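Part-time bench tech wanted for our teardown cell in Clovdale

27 Feb 2025

Hi! I run the small automation bench at Tredora, and I'm looking for one more person to help me keep a single robot cell healthy. It's one arm, one gripper and a steady supply of desktop computers that need to come apart. If you like fiddly mechanical work and don't mind getting attached to a machine, please keep reading.

The cell is called Hou (it was called that when I got here, and the name is on every folder, so Hou it stays). It works on open towers: cables, drive caddies, brackets, whatever has to be reached or let go before the rest can be sorted. Old office computers are a wonderful mess to work with. The cables run wherever the last person pushed them, and a bay that looks simple from the outside can have a latch you only reach at one particular angle. I love this stuff, and I'd love to share it with somebody.

Most of the job is looking after the gripper end. You'd check the linkage screws before each run, clean the fingers, feel for play in the joints and swap worn parts before they start to show up as missed grabs. We do a full strip and rebuild every 275 hours of run time, and I'll do the first few with you. You'd also re-teach positions when we change to a different case model, and that can eat a whole morning – bring a podcast. 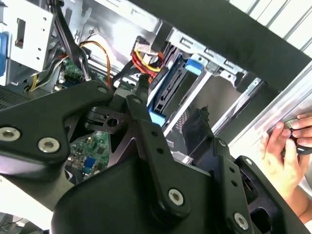 Do I need to know how to program a robot before I apply?
We'll teach you that part, starting with jogging the arm by hand and saving positions, so what I need from you on day one is comfort with hex keys and small fasteners.

The cell controller is a Drotel unit, and I'm the first to admit its menus take some getting used to. I've written up the parts we use in plain language, with my own notes on the faults that come back again and again. When a fault comes up, you'd stop the cell, lock it out, find the cause and write down what you did. I care a lot about the writing down! Three lines are fine, as long as the next person can follow them.

You'd also be working by hand close to the machine, holding a part or checking clearance while the arm is at reduced speed. You get proper training for that before you go near it, and you can call a stop at any time without having to explain yourself to me first.

Things I'd like you to have: some hands-on experience taking machines apart and putting them back together (bikes, printers, lab gear and sewing machines all count), decent eyesight up close with or without glasses, and the patience to try the same grab over and over with one tiny change each time. A degree isn't required. If you've done maintenance on a production line, great, tell me about it, but I've also had very good people come from repair counters.

Hours are 30 a week, daytime only, and the position runs through the end of June to begin with. I'm hoping to extend it, but I can't promise that today. There's a signing payment of $2000, half on your first day and half after your first gripper rebuild. Parking is free, and the coffee is better than it used to be.

To apply, send a short note and a resume to Tredora's hiring desk in Clovdale and put job number 1205 in the subject line. In the note, tell me about something you fixed that fought back – what was wrong with it, what you tried first and what finally did it. I read all of these myself. If it sounds like a fit, I'll invite you in for a paid half day at the bench, where you'll take a gripper finger off, put it back on and check the alignment with me standing by to answer questions.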